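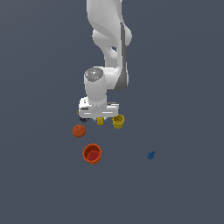
The simulated arm at work over the cups, the ball and a block.

I stopped by the Elgate lab on Tue 20 June, and wow, Edith Henao's team is onto something fun! Their method, Galla, picks its next practice run by how unsure it feels.
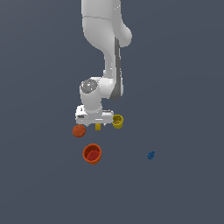 It needed 900 simulated runs to match what the old way did in 2915 (I made Edith repeat that).

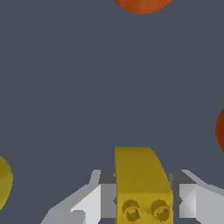
Galla learns from two views, wide and close-up. Up close it gets the fingers and maybe a slice of orange ball, so the wide one fills in the rest.

Recent items
Quartey grants open in December
Akua Arthur joins Cluston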